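Gas cooktop keeps clicking after its lit – is it the switch or the spark box?

Posted by Jolene Katene, 8 April 2021 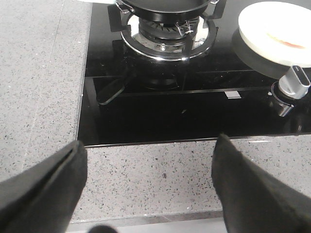

Black glass gas cooktop in a gray speckled quartz counter.

Ok so one of the burners lights fine but the igniter keeps clicking after. Sometimes 11 seconds, sometimes it goes until I turn the knob off and try again. The other burners are quiet once lit. Started in November, went away by itself, now its back and worse. Brand is Pudari, came with the house, no manual. Had a repair guy quote me 238 just to replace the "ignition system" and he never even took a knob off. Is this something I can do myself?? Already wiped everything down. No gas smell. Flame looks blue and normal. Also it clicked once in the middle of the night with all the knobs off, which freaked me out a bit.

Thanks in advance, not very handy but can use a screwdriver.

Kirsty Trevaskis

Clicking with the knobs off is nearly always moisture in one of the knob switches. Spill or too much spray cleaner, it runs down the stem and sits there. What I'd do:

Unplug it or flip the breaker. Pull the knobs straight up, don't pry against the glass. Leave them off overnight, fan pointed at the counter if you have one. Make sure all the gas is off first, obviously.

While thats drying take the cap off the bad burner and look at the little white igniter. Dry toothbrush, no soap. Check the cap sits flat when you put it back – mine was sitting a hair crooked and it clicked for weeks, I felt pretty dumb.

If it still does it after a full dry out, its probably the switch on that burner. On a lot of them the switches are all on one wiring harness so you buy the whole set. Look for the model number on a sticker underneath, you might have to look up from inside the cabinet. I got a harness from Comesach, took a while to ship but it fit. I would not open up anything on the gas side yourself. If you have to unscrew a gas line to reach it, stop and call someone (not the 238 guy).

And spray the cleaner on the cloth, never on the cooktop.

Nikau Katene

just replace the whole cooktop, they dont last anyway. we got a Kereama and its been great

Pirjo Pitkänen

Agree with Kirsty on drying it first. One thing to add, check the outlet it plugs into. Ours had a bad ground and the spark box couldn't tell the flame was lit so it kept sparking. The electrician fixed it in no time and I had already bought a new spark box from Drasach by then, non returnable. Still in the garage if anybody wants it.

If you ever do smell gas dont mess with any of this, shut the valve, get out and call the gas company from outside.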